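Planach notes
Teleoperation: what 123 sorting demonstrations taught me about my own hands

31/07/2020

I have spent most of the winter doing one job through a pair of robot arms: picking things up off a table and putting them into coloured baskets. This post is a write-up of how I do the demonstrations, what I changed between April and now, and which of those changes made a difference to the trained policy. It assumes you have driven a leader-follower setup before, or are about to.

The arrangement is the usual one. Two small leader arms sit in front of the operator, two follower arms are mounted at the table, and the joint angles of the leaders are copied to the followers. Each follower has a parallel gripper driven by a squeeze handle on its leader. I log joint positions, gripper opening, commanded targets and the camera streams. The control layer is Gruvo, which I maintain on my own time, and the recorder that sits on top of it is called Varico. Neither is clever. Varico writes files, checks that the streams line up, and refuses to save an episode if they don't.

Start pose

Every episode begins with both grippers parked high at the back corners of the operator's reach, open, touching nothing. In April I was casual about this. I would finish one episode, nudge the arms more or less out of the way and start the next. The policy trained on that data had a habit of hesitating for several seconds at the beginning of a run. It had seen so many different starting postures that the first movement could be nearly anything.

Gruvo now has a homing command that drives both arms to a stored pose before Varico will arm the recorder. I add a small random offset to each joint so the start isn't perfectly identical. The hesitation went away with the next training run. This is the cheapest fix in the whole post and I should have done it first.

Pausing

A person driving a robot stops to think. You reach toward an object, notice the fingers are going to land badly, wait, adjust, and go in again. All of that waiting gets recorded as if it were part of the task. A policy that learns from it will stop in mid-air at the same spot, and since its own observation doesn't change while it is stopped, it can stay there.

I tried trimming the pauses afterwards with a velocity threshold. It works for long stops and fails for short ones, because a slow, careful approach to a thin object looks very similar to a pause. What worked better was deciding the order before pressing record. I look at the table, choose the first object and the arm that will take it, choose the second, and then start. If I lose the plan halfway through, I discard the episode. I discard more of them than I used to, and the ones I keep are shorter.

Which arm

With two arms and a shared table there is always an object in the middle that either could reach. My rule is that the arm on the object's side takes it, and anything on the centre line goes to the right. The rule has no merit beyond being a rule. Before I had it I chose by mood, and the policy would sometimes send both arms to the same object. I have a recording of the two grippers meeting over a sponge and staying there until the watchdog timed out.

Handovers are a separate matter. If an object on the far right has to go into the basket on the far left, I pass it across in the middle instead of stretching one arm over the whole table. The receiving gripper closes first, I count a beat, and the giving gripper opens. Doing it in the other order drops the object, and doing both together drops it often enough to be useless.

Grip depth and squeeze

The squeeze handles have no force feedback. You close until the follower stalls and you judge the rest by eye. New operators close all the way on everything, and for hard objects that is fine. For soft ones it records a commanded opening of zero with a measured opening of something else, and the policy learns to command zero. It will then crush a paper cup with great confidence.

I ask operators to stop squeezing when the object stops moving relative to the fingers, then add a little. It takes an afternoon to learn. To check it, Varico plots commanded against measured opening at the end of each episode, and a large gap on a soft object is grounds for a retake.

Depth matters as much as force. A tapered object gripped near its thin end will swing, and gripped too close to the wide end it may not fit between the fingers at all. I now aim for the same part of the taper every time and let the orientation vary.

Object sets

The first sets I used were blocks, all rigid, all matte, all the same size. Performance on them was excellent and told me very little. I moved to household things in April and the success rate fell hard, which was the point of moving.

A set now has to include something that rolls, something soft or crumpled, something flat, and something awkward in shape. Flat things are the worst. With a wedge-shaped fingertip you can sometimes tip one edge up, or you can drag the item to the edge of the table and take it from there. Both are valid and I record both, but never in the same batch, for the same reason I have a rule about arms.

Clear plastic is second worst. The cameras see a set of highlights that move when the lights or the arms move, and the operator, looking at the table directly, sees a bag. The operator therefore has better information than the policy will. I have started doing part of each batch from the camera view only, with the table behind a screen. I am slower that way and the demonstrations are less tidy. They also contain approaches that can be explained by what the cameras saw, and the policy does better with bags after training on them.

Nesting and overlap are left in on purpose. If one object rests on another, the demonstration has to deal with the top one first, and a policy trained only on separated objects never learns there is an order to respect.
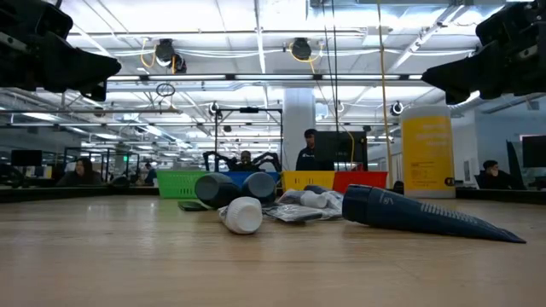 Mixed set in front of the four baskets, both grippers clear of the table.

The layout is typical of the harder batches. Cups on their sides get in the way of a straight path to the green and blue baskets, and the flat black item lies beneath one of them, so the cup has to go first. The navy cone is the tapered case I described earlier. My approach to the bag is from above, closing on a fold, and I leave the white bottle until the bag is out of the way.

Resetting

The reset takes longer than the demonstration. I used to put things back where they had been, near enough, and found out later that "near enough" meant a patch of table no bigger than a dinner plate. The policy was very good inside the patch.

I now tip the set out of a box and spread it by hand with my eyes on something else. If an object rolls off, I put it back anywhere. The basket order stays fixed within a batch and is changed between batches. I write the order into the episode metadata before I start, having once tried to reconstruct it from video and got two batches wrong.

Numbers, such as they are

I kept 123 episodes from this round. The batches are 20 episodes each, and the last one is short because a gripper cable failed and I ran out of patience. Of the object sets I used, 6 went into training and 4 were held back for testing. I don't want to make too much of the results with so few held-out sets. On the training sets the policy clears the table most of the time. On the held-out ones it reliably gets the rigid objects and is unpredictable with the rest. The failures are nearly all at the grasp. Once something is in the gripper it ends up in a basket.

I also retrained on a subset with every episode containing a correction removed, on the theory that cleaner data would be better. It was worse. A run where the operator misses, backs off and tries again teaches the policy what to do after a miss, and without those runs it keeps closing on air. I keep corrections now, provided they are quick. I don't stage them. Staged misses look staged, even in the joint traces, where the arm slows down before the supposed mistake.

Operator fatigue

I drive for no more than an hour before a break. The first sign of tiredness in the logs is the release: the gripper opens higher above the basket than it did at the beginning of the session. Light objects then bounce out or catch on the rim. I plot release height against episode number and stop when it starts to climb. On long days I had been blaming the policy for sloppy releases that it had copied faithfully from my last batch before lunch.

Counterweights on the leader arms help. The ones I use are from a Nyberg bench kit and were meant for something else. They take the load off the shoulder joint and add a bit of inertia, which smooths the small tremors out of the trace. Too much weight and fast moves overshoot, so start light and add a little at a time.

Next round

The plan is to change the lighting between batches, add a second operator, and do a full set of camera-view-only episodes for comparison. I also want Varico to flag episodes in which the arm choice breaks the centre-line rule, as I still break it when I'm in a hurry. The plotting scripts for squeeze gap and release height will go into the Gruvo repository once I have removed the hard-coded paths.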